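Careers & Opportunities | Lab Jobs

Hand Testing Technician, Devwood (full time)

We compare robot hands for a living, and we need one more person to do it with us! Our bench at Devwood has logged 1,253 grasps on the current pair of hands, and there's a second set from Khoury waiting to go on the same arms. You'd run both through the same kitchen tasks, note every slip and fumble, and help us work out which one handles soft plastic better.

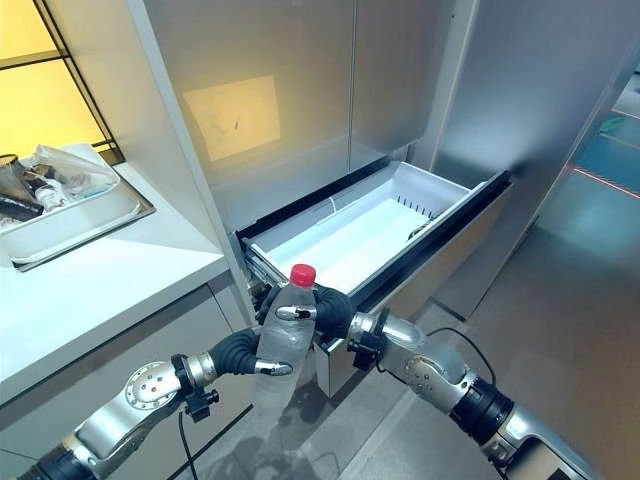

Two-handed bottle task at the refrigerator drawer.

Most days you'll swap hands, check cables, run a block of 15 trials, then sit down with Hajar Ouali and go through the force logs. Thin-walled bottles are our favorite troublemakers (squeeze too hard and they buckle, too soft and they slide), and we'd love someone who finds that as fun as we do.

You should be comfortable with small screws, spreadsheets and a bit of Python. A robotics degree is welcome but you don't need one. Patience counts for a lot, and so does clear handwriting on the trial sheets.

Start is in December. Send a resume and a few lines about something you've taken apart to Hazem Bouazza, Room 712, Devwood, Trerkorville.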